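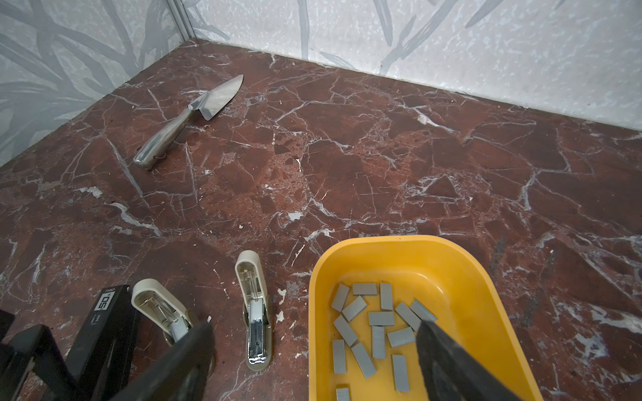 Fig. 1. Pinza de dos dedos, grapadoras y bandeja amarilla con tiras de grapas.

Automatización de tareas de manipulación
Tema: planificación y presupuesto del equipo
Enero de 2022

Punto de partida
El precio del brazo es la cifra que todo el mundo trae a clase y la que menos ayuda a decidir. Un presupuesto de manipulación empieza por los objetos: qué hay que coger, qué hay que mover y qué tiene que quedar intacto al lado. En la figura 1 conviven piezas pequeñas y planas, grapadoras abiertas con el mecanismo a la vista y, más atrás, un cuchillo de cocina con mango de acero brillante. Cada una de esas cosas pide algo distinto a la pinza, a la cámara y al programa.

Antes de solicitar ofertas hay que entregar una lista de objetos con estas columnas: medidas, peso, material, zona de agarre permitida, zona prohibida y daño aceptable. La última se deja en blanco con frecuencia y luego aparece en la factura de repuestos.

Partidas del presupuesto
Para el supuesto de la asignatura (puesto Ridirano, tareas de mesa con objetos de oficina y de cocina) se trabaja con las partidas siguientes.

Brazo y controlador. Se compran juntos. Comprobar que la licencia del controlador no caduque antes que la garantía del brazo.

Pinza. La oferta de Kanar es de 3425 euros, con un juego de dedos. Los dedos son consumibles y van en línea aparte. Para el primer año se prevén 2 juegos de repuesto.

Cámara de muñeca. El coste del sensor es bajo comparado con el del soporte, el cable y las horas de calibración. El cable se mueve con la muñeca y se desgasta; pedir precio del recambio en la misma oferta.

Superficie e iluminación. Suelen faltar. Una piedra pulida con vetas claras da reflejos y confunde los bordes de los objetos metálicos. Si el cliente trabaja sobre esa superficie, se prueba sobre esa superficie, y las horas adicionales de ajuste se presupuestan.

Integración. El supuesto fija 68 horas. Incluyen montaje, calibración, definición de agarres y pruebas con la lista completa. No incluyen formación.

Material de ensayo. Objetos duplicados, bandejas, grapas, recogedor, paños. Importe pequeño, pero si no figura lo acaba pagando alguien de su bolsillo o se retrasa la prueba.

Sobre los objetos finos
Una tira de grapas es un caso útil para dimensionar. Tiene poca altura, caras lisas y bordes rectos. Dentro de una bandeja con reborde los dedos gruesos tienen poco sitio para bajar, y cuando las tiras están en posiciones variadas el programa ha de elegir cuál coge primero. Hay dos maneras de gastar el dinero aquí: dedos más estrechos, o una bandeja mejor pensada. La segunda suele ser más barata. Conviene pedir precio de las dos – en el ejercicio se valora que aparezcan ambas, aunque se descarte una.

Los objetos con partes móviles, como una grapadora abierta, se tratan por separado. El agarre que sirve para la pieza cerrada puede no servir para la abierta, y las horas de definición de agarres se calculan por estado del objeto.

Recogida y limpieza
Entre prueba y prueba hay que dejar la superficie como estaba. Si esto lo hace una persona, es tiempo de persona y se anota. Si lo hace el propio brazo, el recogedor entra en la lista de objetos como uno más, con su zona de agarre. Un recogedor de plástico con reborde alto, boca ancha y fondo acanalado es una pieza difícil para una pinza de dos dedos: hay que decidir por dónde se sujeta y con qué inclinación se presenta.

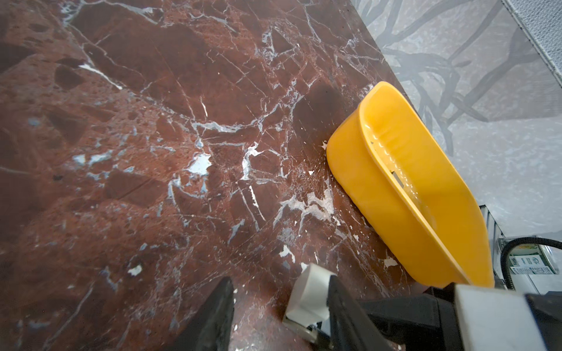
Desde Kavier objetan que cargar la limpieza al brazo encarece el proyecto sin necesidad, que ellos la dejan fuera de la primera fase y que solo la presupuestan cuando el cliente ha visto funcionar lo demás. Es una postura razonable. En ese caso la oferta debe decir por escrito quién limpia y cuánto tiempo se le asigna.

Comparación de ofertas
Srivastava ofrece el conjunto cerrado; Kanar vende por componentes. Para compararlas hay que llevar las dos a la misma tabla, con las mismas partidas, y marcar como «no incluido» lo que falte. Un hueco en la tabla no equivale a cero euros.

Revisar también el plazo de entrega de los dedos, que puede ser distinto del de la pinza, y las condiciones de devolución si la prueba con la lista de objetos no se supera.

Entrega
Tabla comparativa, lista de objetos completa y una página con la decisión justificada. Los importes, sin IVA. Se admite trabajo por parejas.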